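Notes on teleoperating a bin-to-bin transfer

January 29, 2020

Most of this month went into recording demonstrations for the two-bin task, and I want to write down what I learned about the operator side before I forget it. The learning side will get its own post when there is something to report.

The task is simple to state. Objects start in the front bin, and the operator moves them one at a time to the rear bin using a handheld controller. The arm follows the hand whenever the clutch button is held down and stops when it is released. Each transfer is saved as one demonstration, from the first motion after the clutch closes to the moment the fingers open over the target. We have 641 that I consider usable. Bernadette Marchetti wrote the recorder, which we call Nirnska after a misread label, and it has been stable enough that I rarely think about it.

The first problem was scale. With a one-to-one mapping between hand and gripper, everyone overshoots near the bin walls. Golnar Zarei suggested scaling hand motion down to half, which fixes the overshoot but makes a full transfer take two or three clutch cycles. Every clutch release shows up in the data as a pause. A policy trained on the pauses will learn to pause, often in midair with nothing going on. Our current compromise is full scale above the rims and half scale below them, with a short blend between the two. Operators stop noticing the blend after a few transfers. I did, at any rate.

The second problem was the approach. When you close a gripper with your own eyes on the object, you correct constantly without knowing it. Through a controller, those corrections become visible as small jerks in the wrist. We tried filtering them out and the grasps got worse, because some of the jerks were doing useful work. The filter is now very light, and I ask people to slow down over the last few inches.
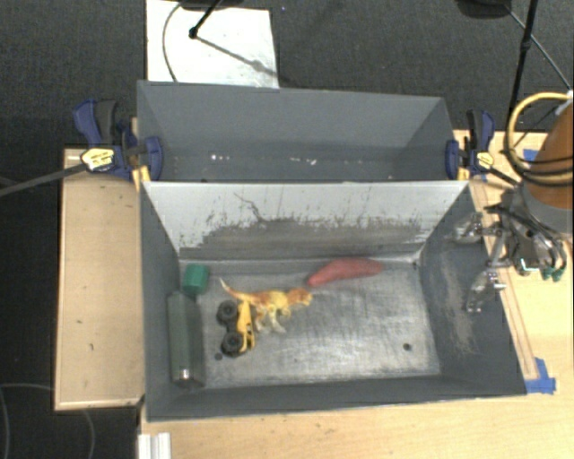
Front bin with a mixed set, gripper open at the right wall. Rear bin is the target.

Object choice matters more than I expected. Our early sets were all blocks and cans, and the demonstrations came out nearly identical: straight down, close, straight up. Anyone could do them and they taught very little. Roya Hassanpour started mixing in toys and fake produce, and the recordings immediately became more varied. The dinosaur is a good example. The tail is thin and the body is not, so an operator has to commit to one place to grab it, and different operators commit to different places. A truck on its side next to it makes the choice harder. You can go for a wheel or for the yellow body, and either way you have to decide what to do about the neighbor.

Long objects against a wall are the worst case. With the container lying along the left side of the bin there is no room for a finger between it and the wall, so the options are to drag it toward the middle first or to pinch it near one end and accept a tilt. I drag. Roya pinches. Both work by hand, but mixing them in one training set gives you a policy that starts to drag and then closes halfway through. For now I tag the strategy at recording time with a key press and sort it out later.

Some practical items, in no particular order.

Clamp the bins. Before we clamped the rear one, a careless release could shift it slightly, and every demonstration after that had a different target from the one the camera calibration assumed. We threw out 4 sessions over this. Tape marks on the table help you notice a shift but do not prevent one.

Check the cables at the far left of the workspace. The slack that looks generous when the arm is parked on the right is much less generous at full reach.

Keep failed grasps. I used to delete them on the spot. Marjan Daneshvar argued that a miss followed by a recovery is the most informative thing an operator can record, and after looking at a few dozen I agree with her. A miss followed by the operator giving up still gets deleted.

Limit sessions to 2 hours. My own transfers get sloppier well before I feel tired – the path height drops first, then the releases get early.

At present the logs take up more space than I would like, mainly the depth stream, and I have not decided whether to keep it at full rate. The next batch will use a second operator position on the opposite side of the table, so that left and right are reversed relative to the arm. Jeanine Kramer has volunteered to go first. The target for July is 2,055 usable transfers, counting the ones we already have.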